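Updated 03/04/2026, and we do try to keep up with it!

**Where do the Plumville allotments begin?**
Just past the Flutau footbridge, on the left, behind the long hedge. The gate sticks a bit, so give it a good shove and please shut it after you.

**How long is the waiting list?**
It moves in fits and starts, I'm afraid — most people who join in spring hear from us by the following May, but a few have waited 2 years for one of the sunny plots along Drostance Lane. 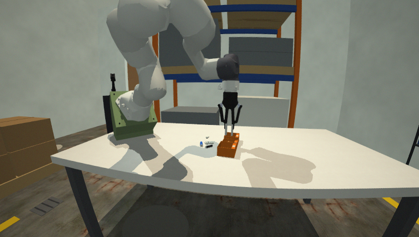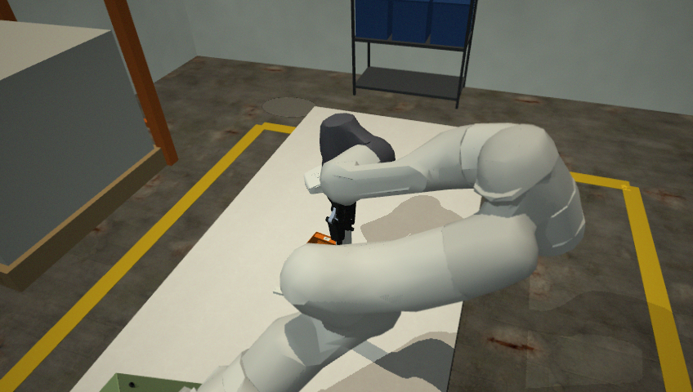 **Can I share a plot with a friend?**
Yes, and we rather like it when people do. Up to three names can go on one agreement, though we'll only send the bill to the first of them.

**May I put up a shed?**
A small one, yes. Do have a word with your neighbours before you start, as nobody wants their beans left in the shade all summer.

**What is the code for the water tap box?**
It's in your welcome letter, along with your plot number (they run up to 687, for reasons lost in the old Hägglund maps).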